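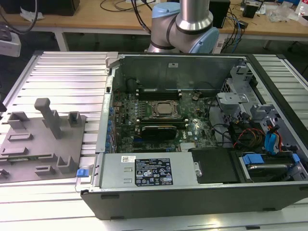
Buying a robot cell for PC rework: FAQ

Questions we keep getting from the repair and refurb side. Short answers, prices are planning numbers and not quotes.

What do I budget for first?

The arm, everybody says the arm. Fine. But put the fixtures on the same page of the budget from day one. Dudek line got approved with no fixture money at all and sat idle till January.

Can one arm do a whole desktop tower?

Depends what you mean by whole. Memory, cards, drives, yes, worth planning for. Cable bundles are the slow part. Price those as hand work for now and revisit later.

Case upright or on its side?

On its side, panel off, board facing up. Means your platform has to be deep enough. Measure your biggest case before you order the frame, not after.

Do I need the full line?

No. Start with one cell. Lirwood started with one and ordered 2 more the year after.

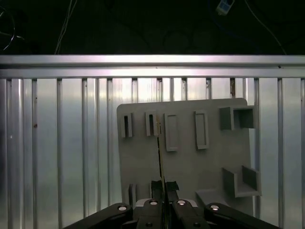 Posted by Lena Baran | March 19, 2025

What's a fixture board and why is it a separate line?

Flat board with slots, sockets and brackets on it, so a part goes back to the same spot every time. Separate line becuase you will buy it more than once. New part sizes, new holders. We set aside 3,000 dollars per cell for boards in the first year and that's for a pretty ordinary mix of parts.

Printed or machined holders?

Printed while you're still changing your mind. Machined once the part list settles. Don't pay for machined in the first quarter.

One gripper or several?

One to begin with. Ask the vendor for finger lead time in writing. Fingers are what you end up waiting on.

Should I pay for a wrist camera?

If the slots are narrow, yes. Budget the mount and cable too, they're usualy quoted apart.

How much spare do I hold back?

25 percent of hardware cost. Sounds like a lot. Power, cable, guarding, extra extrusion, shipping, it goes.
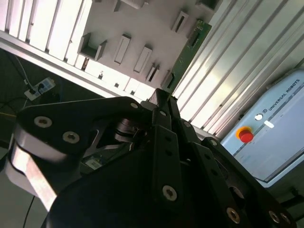 Dariusz Gajewski
Equipment Planning, Inura

What about loose circuit boards, memory and such?

Slotted holders, sized per board. Bring real samples to the vendor meeting, drawings miss the connector side. Handling test before signing, with your parts and your gripper.

Where does the control box go?

Somewhere the operator can reach the stop button without leaning into the cell. Plan the floor space for it, plus outlets. A power strip is ok for a trial, get proper drops quoted for production.

Lease or buy?

Trial under a year, lease. Past that buy. Get the fixture boards in your name either way.

How many quotes?

3. Same part list to each one or you can't compare them.

Who do I send my part list to?

Barbara Tomaszewski for new cells, Jarosław Tokarz for add-ons to a cell you already have. Lamix customers go through Barbara too.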